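Forum Utitz und Umgebung > Verkehr, Polizei, Sicherheit > Lichtkontrolle an der Siltirer Brücke

Seite 1 von 1

Speichenkarl
Themenstarter

Moin zusammen,

wer gestern früh über die Siltirer Brücke gefahren ist, hat es gemerkt: große Fahrradkontrolle, beide Rampen, von halb sieben bis kurz nach acht. Ich wurde auch rausgewunken und muss sagen, so eine gute Kontrolle habe ich noch nie erlebt! Der Beamte hat sich das Vorderlicht angeschaut, sich hingekniet, einmal am Hinterrad gedreht, beide Bremsen gezogen und mir dann erklärt, dass mein Scheinwerfer viel zu hoch steht. Ich fahre seit Jahren damit herum und blende offenbar den kompletten Gegenverkehr. Inbus raus, zwei Minuten, fertig, und das noch an Ort und Stelle (der Inbus kam aus dem Streifenwagen, ich hatte natürlich keinen dabei).

Die Zahlen hängen inzwischen im Schaukasten am Revier: 178 Räder kontrolliert, bei 40 war etwas mit dem Licht nicht in Ordnung, und 7 durften gar nicht weiterfahren, weil die Bremsen nichts mehr taugten. Ich finde das für einen stockfinsteren Morgen im Oktober eine ziemlich interessante Quote. Wenn man bedenkt, was da jeden Morgen im Dunkeln über die Brücke rollt!

Wer war noch dabei? Und vor allem: Soll es so etwas öfter geben? Ich wäre sofort dafür.

Gruß vom Karl

Nebelkrähe

War dabei, auf der Nordrampe. Fand es weniger toll. Ich stand eine gefühlte Ewigkeit in der Schlange, kam zu spät zur Frühschicht und durfte dann ohne Beanstandung weiter. Dafür rauschten auf der Fahrbahn daneben die Autos mit Tempo sonstwas durch die Dreißigerzone. Da hätte ich das Personal lieber gesehen.

Speichenkarl

@Nebelkrähe: Das eine schließt das andere doch nicht aus. Geblitzt wird an der Schule auch, da steht der Anhänger schon seit den Ferien. Dass du warten musstest, ist natürlich ärgerlich. Bei mir auf der Südseite ging es flott, da waren sie zu dritt.

tandem_im_regen

Ich oute mich mal: Ich bin einer von den 40. Rücklicht aus, Akku leer, nicht gemerkt. Hat mich 20 Euro gekostet und die gehen völlig in Ordnung. Geärgert habe ich mich nur über mich selbst, denn das Ladekabel liegt bei mir seit Wochen in der Küche und ich laufe jeden Abend daran vorbei.

Seit gestern gilt bei uns die Regel: Wer heimkommt, steckt die Lampe an, bevor die Schuhe ausgezogen werden. Mal schauen, wie lange wir das durchhalten :-)

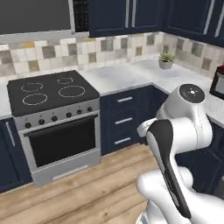
Was ich aber noch loswerden wollte: Der Ton war wirklich super. Keine Belehrung von oben herab, die Kollegin hat mir sogar gezeigt, wie man am Akku die Restanzeige abfragt (zweimal kurz drücken, steht vermutlich auch in der Anleitung, die ich nie gelesen habe). Neben mir wurde ein Schüler kontrolliert, bei dem gar nichts leuchtete, und auch mit dem haben sie ganz ruhig geredet. So erreicht man die Leute.

Kettenfett

20 Euro fürs leere Rücklicht, und der SUV auf dem Radstreifen vor der Bäckerei steht da morgen wieder. Leute, ihr klatscht auch noch Beifall.

Nur zur Sache: Batterie- und Akkulichter sind in Deutschland seit Jahren erlaubt, und tagsüber muss man abnehmbare Lampen nicht einmal dabeihaben. Mir wollte mal jemand erzählen, ich bräuchte einen Dynamo. Ob die das an der Brücke alle wussten?

Speichenkarl

Wussten sie! Ich habe genau das gefragt, weil mein Zweitrad nur Stecklichter hat. Antwort: alles gut, solange sie zugelassen sind (Wellenlinie mit K-Nummer auf dem Gehäuse) und bei Dämmerung, Dunkelheit oder schlechter Sicht dran sind und leuchten. Blinken dürfen sie nicht. Das mit dem Blinken hat vor mir eine ganze Reihe von Leuten erwischt, das scheint kaum jemand zu wissen.

Nebelkrähe

Blinken wird besser gesehen. Verstehe bis heute nicht, was daran verboten sein soll.

rampensau_utitz

@Nebelkrähe: Gesehen ja, aber die Entfernung kann man viel schlechter einschätzen. Ich fahre beruflich Bus und kann dir sagen, bei so einem Geblitze am rechten Rand weiß ich im Dunkeln nie, ob das Rad noch weit vorne ist oder fast schon an meiner Stoßstange. Ein ruhiges rotes Licht plus Reflektor, mehr brauche ich nicht. Und Reflexstreifen an den Reifen sind Gold wert, wenn einer von der Seite kommt.

tandem_im_regen

Das ist mal eine Perspektive, die man sonst selten hört, danke! Beim Bus habe ich immer gedacht, ihr seht da oben sowieso alles.

rampensau_utitz

Von oben sieht man vor allem Scheiben, die beschlagen sind, und die eigene Innenbeleuchtung darin. Bei Regen ist die Siltirer Brücke für mich die schlimmste Stelle der ganzen Linie. Die Laternen stehen nur auf einer Seite, und die Abfahrt zum Ufer kommt genau dort, wo es dunkel wird. Von mir aus darf die Polizei dort gerne jede Woche stehen.

Zebrastreifi

Hallo in die Runde, ich lese hier meistens nur mit, aber das Thema liegt mir am Herzen. Meine Tochter fährt seit diesem Schuljahr allein über die Brücke. Wir haben ihr die Jeva gekauft, die mit dem Klemmhalter, und die ist klasse. Hell, einfach zu bedienen, und sie vergisst sie nicht, weil sie am Schulranzen baumelt. Angehalten wurde sie gestern auch und kam ganz stolz nach Hause, alles in Ordnung.

Eine Frage hätte ich aber: Kann man die Kontrolle nicht auch mal vor der Schule machen, als Angebot, ohne Bußgeld? Im Nachbarort gab es das, da haben sie auf dem Schulhof die Räder durchgesehen, und jedes Kind bekam einen Zettel mit.

Kettenfett

Das fände ich tatsächlich gut. Erst helfen, danach kassieren.

Speichenkarl

@Zebrastreifi: Tolle Idee! Ich habe vorhin beim Revier angerufen (wenn ich schon mal Feuer fange ...) und nachgefragt. Man war sehr freundlich und meinte, einen Schultermin könne man beantragen, die Schule müsse nur selbst anfragen. Eine E-Mail vom Sekretariat reicht. Und die Fahrradwerkstatt Jakubowski in der Uferstraße hat bei der letzten Aktion Birnchen und Kabel zum Selbstkostenpreis mitgebracht, die würden sicher wieder kommen. Ich gehe morgen mal vorbei und frage.

Nebelkrähe

Jakubowski ist gut, aber teuer. Mein Hinterrad hat dort fast so viel gekostet wie das Rad damals.

Zebrastreifi

Super, Karl, ich schreibe der Schule gleich. Bin gerade noch am Kochen und sitze hier mit dem Laptop am Küchentisch, die Mail geht also heute noch raus.

Ich habe der Klassenleitung im Entwurf drei Sachen vorgeschlagen: morgens vor der ersten Stunde, damit es noch dunkel ist und man die Lichter überhaupt beurteilen kann, dann nur für die Kinder, deren Eltern zugestimmt haben, und bitte mit jemandem, der kleine Sachen gleich repariert. Fehlt da noch was?

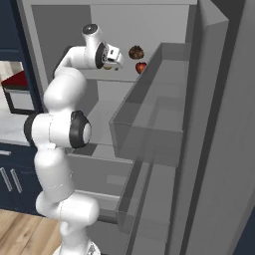 Küche (Rendering): weißer Roboterarm am oberen Fach des hellgrauen Kühlschranks

rampensau_utitz

Bremsen! Schreib unbedingt die Bremsen mit rein. 7 stillgelegte Räder an einem einzigen Morgen finde ich viel erschreckender als die 40 Lichter. Ein Kind ohne Licht übersehe ich vielleicht, aber eines, das an der Abfahrt nicht anhalten kann, rollt mir direkt vor den Bus.

Zebrastreifi

Stimmt, ist ergänzt. Danke!

Kettenfett

Jetzt nochmal zu den Zahlen, weil hier alle so begeistert sind. An der Brücke hängt doch die Zählstelle von der Stadt. Am Kontrolltag stand abends 1.267 auf der Anzeige, ich habe extra geschaut. Kontrolliert wurden 178. Daraus kann man doch nicht schließen, wie die Utitzer insgesamt unterwegs sind. Die winken ja auch gezielt die raus, bei denen sie etwas vermuten.

Speichenkarl

Guter Punkt, wobei die 1.267 der ganze Tag sind und die Kontrolle nur am frühen Morgen lief. Und zumindest auf meiner Seite haben sie alle angehalten, der Reihe nach, auch die Dame mit dem nagelneuen Lastenrad und Festbeleuchtung. Wie es im Norden war, weiß ich nicht.

Nebelkrähe

Im Norden auch alle. Daher die Schlange.

Kettenfett

Okay, das nehme ich zurück. Aussagekräftig finde ich es trotzdem nur, wenn man es wiederholt. Gleiche Stelle, gleiche Uhrzeit, ein paar Wochen später. Dann sieht man, ob es etwas gebracht hat oder ob alle nur eine Woche lang brav ihre Akkus laden.

Speichenkarl

Da sind wir uns ja plötzlich einig! Genau das habe ich am Telefon auch vorgeschlagen. Einen Termin verraten sie natürlich nicht, wäre ja auch witzlos.

tandem_im_regen

Mein Akku hängt gerade am Kabel. Tag zwei, läuft.

Eine Sache noch, falls jemand Ahnung hat: Muss das Rücklicht bei einem Tandem eigentlich eine bestimmte Höhe haben? Wir haben hinten einen Korb, der verdeckt je nach Einkauf die Lampe, und das hat bei der Kontrolle keiner angesprochen, weil ich gestern mit dem Solorad unterwegs war.

rampensau_utitz

Die genauen Maße habe ich nicht im Kopf, aber verdeckt sein darf es auf keinen Fall. Setz es lieber an die Strebe unter den Gepäckträger, da ist es auch vor dem Korb sicher.

tandem_im_regen

Guter Tipp, schraube ich am Wochenende um.

Speichenkarl

Kurzes Update: War bei Jakubowski. Sie machen mit, wenn die Schule einen Termin nennt, und bringen neben dem Lichtkram auch Bremsbeläge und Züge mit. Ich habe mich gleich als Helfer zum Scheinwerfer-Einstellen gemeldet, das kann ich ja jetzt :-) Wer noch einen Inbusschlüssel halten möchte, bitte hier melden!

Nebelkrähe

Wenn es nicht wieder in meine Frühschicht fällt, komme ich. Bringe Kaffee mit.

Zebrastreifi

Die Schule hat schon geantwortet! Grundsätzlich ja, das Thema kommt in die nächste Lehrerkonferenz. Ich melde mich, sobald ich einen Termin habe.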